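Robot arm learns to put an egg on toast by copying people in Kellarance

I've been following the Mutico project for a while now, mostly because it's run out of a workshop ten minutes from my front door, and this month they've finally put a result out. It's about breakfast. Well, sort of — the task is egg on toast, laid out on a tabletop with a few plates, and I spent a very happy afternoon going through what they've written up.
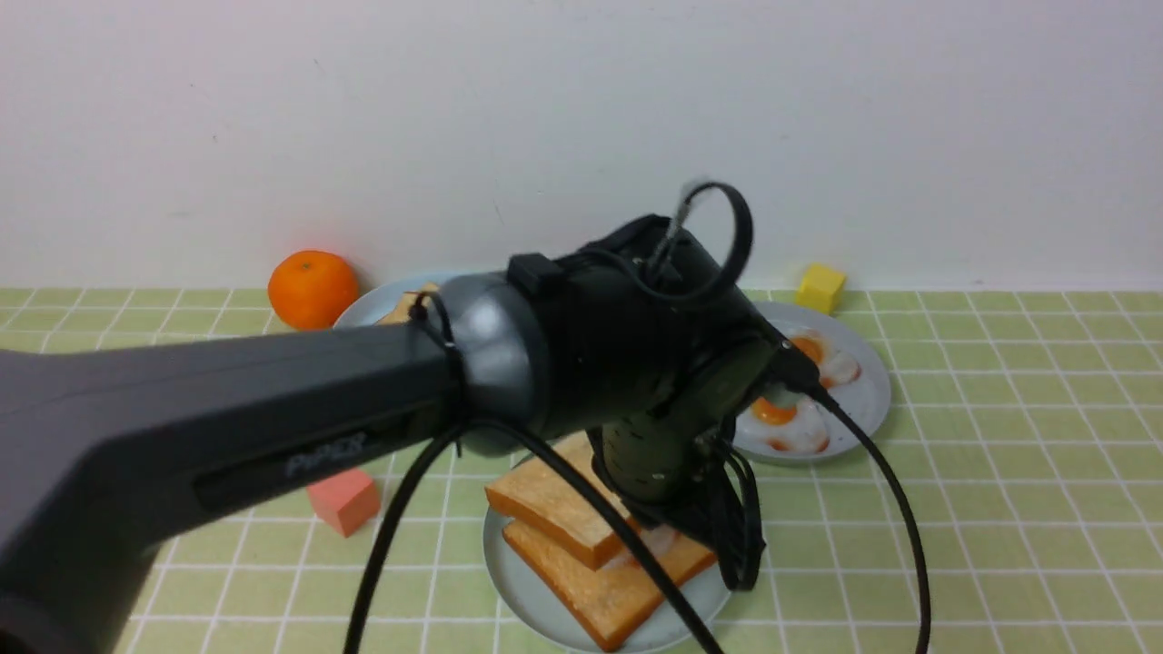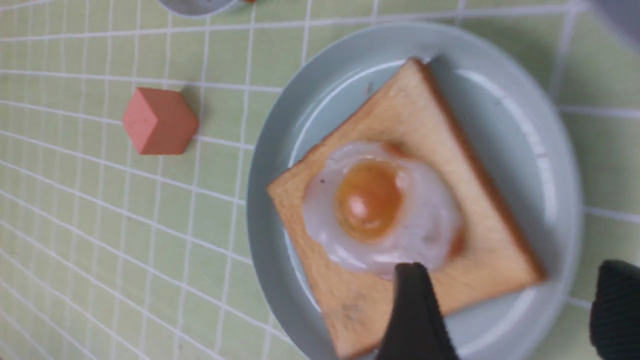
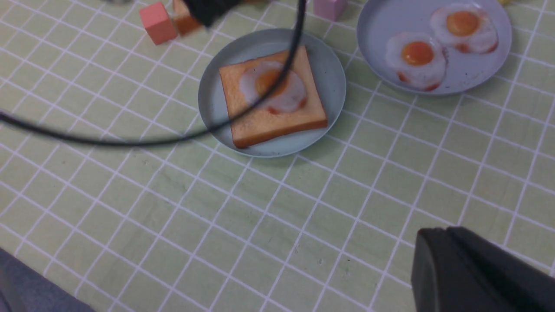

Plates, toast and fried eggs on the Mutico test table. The middle and last pictures have an egg on the toast.

The idea is simple enough to explain over a cup of tea. A person guides the arm through the job again and again, and each go is saved as a recording of what the cameras saw and how the joints moved. A computer program then studies the recordings and tries to work out what to do with a table it hasn't met before. There are no written rules about where the egg is or how to pick it up. It just has lots of goes to learn from.

What the team wanted to know was whether the person doing the guiding should always start from the same tidy layout, or shove everything about between goes. So they made two sets of recordings with 60 goes in each. In the first set the plates stayed put. In the second they were moved every single time, and odd bits and bobs such as toy blocks and fruit were left lying about near the plates to get in the way a bit.

Then came the test, which was 40 tries for each version on layouts that neither had been trained on. The one that learnt from the tidy table got the egg onto the toast 2 times. Two! The one that learnt from the muddled table managed it 31 times, and I'll admit I read that line twice to make sure I hadn't mixed them up.

Now, plenty of people in the field would have told you that a bit of variety helps. The gap is what surprised me, and I think it surprised the Mutico lot as well, as their write-up spends a whole page checking that nothing daft had happened (a knocked camera, say, or a plate put back in the wrong place). They ran the tidy version again from scratch and it did no better.

The failures are good fun to read about too. The tidy version kept going to the spot where the egg plate used to be and closing its fingers on thin air. The muddled one mostly came unstuck when the egg was right up against the rim of the plate, where the fingers couldn't get a decent hold, and a few times it let go too early so that the egg ended up half on the toast and half on the plate. I've served worse on a Sunday morning.

They also tried a camera up at the wrist alongside the one looking over the table — using both together beat using either alone, though they say the difference was small and they'd like more tries before making a fuss about it.

The recordings are being shared through Kivow, and the group at Shabalala plans to repeat the test in its own kitchen lab in November with a different arm and different plates. The Mutico team is moving on to stacking a second slice on top.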